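Jerklow Repair Library, progress report, 18th March

We've had a wonderful stretch since January! Members have borrowed tools 839 times, and the Pronditz branch is open at last.

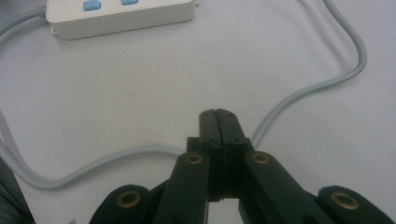 A white power strip on a white tabletop.

The sewing evenings are the big surprise (all 7 were full), and we'd love to add more before summer.
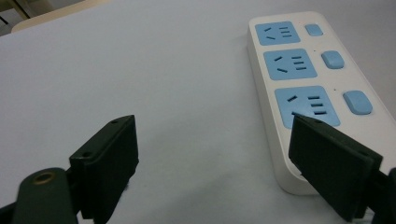
Mykhailiuk writes that the Pronditz evenings fill up just as fast, and asks for a second sewing machine.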